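Folding and Care of Cloths – Frequently Asked Questions
Stirkik Household Linen

Last updated: February 24, 2022

On this page we collected the questions which customers send to us most often about folding, washing and storing of our cloths. If your question is missing, please write to us and Mirjana Ionescu will answer.

Which sizes do you have?

The Temba cloth is a square of 21 inches. The Ernen table cover is a square of 56 inches. Both come in gray and in natural, and both are sold hemmed on all four sides.

Do I need to wash the cloth before the first use?

Yes, please wash it one time alone, in warm water. New fabric has some finish from the weaving and it does not absorb well at the beginning. After the first wash the cloth becomes a little smaller. Please do not measure your shelf before that.

Where is the best place to fold?

On a table, when you have one free. The bed is soft and the layers move when you press on them. The table should be smooth and wiped, with nothing sticky left from the last meal. Crumbs like to travel inside of the fold, and you find them again only when you have guests.

How do you fold the Temba cloth?

Put it flat with the hem down and make it smooth with the palm, from the middle to the outside. Bring the left side over to the right side, then the top to the bottom. For the drawer you can stop at this point. For a basket we fold one more time, so that it stands by itself.

Does the corner have to meet exactly?

It is nice when it does, but the cloth will not suffer if it doesn't. When one corner comes out pointed and goes over the others, open only the last fold and pull lightly on the hem. There is no need to begin everything again.

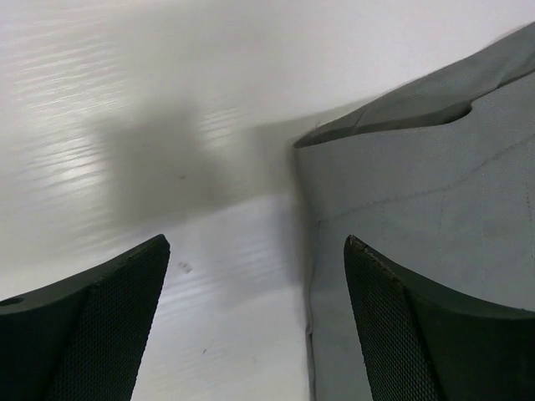

Arben Halilović wrote to us that he disagrees about this: when the first fold is crooked, he says, every next fold makes it worse, and he prefers to open the whole cloth and start from flat. With the big Ernen cover we think he is right. With a small cloth you can do as you like.

Can I fold it when it is still a bit damp?

For five minutes on the table, yes – it even helps to make the crease flat. For the drawer, no. A damp cloth in a closed drawer gets a smell, and then you must wash it again.

Do I have to iron?

We don't iron the small ones. The Ernen cover looks better with ironing, medium heat, from the back side. Fold it in 2 lengthwise and iron the halves one after another.

How to avoid a hard line in the middle of the table cover?

Change the direction of the fold from time to time, or roll the cover on a cardboard tube. If it stays folded from one May to the next, the line will be difficult to remove also with steam.

Can the gray cloth be washed with white things?

Please not for the first few washes. Later it is usually fine at low temperature, but for a white shirt which you love we would not risk.

Do you sell to guest houses?

Yes. The Drundilis pack contains 168 Temba cloths in one color. They arrive flat and not folded, so please keep a free table for the day of delivery.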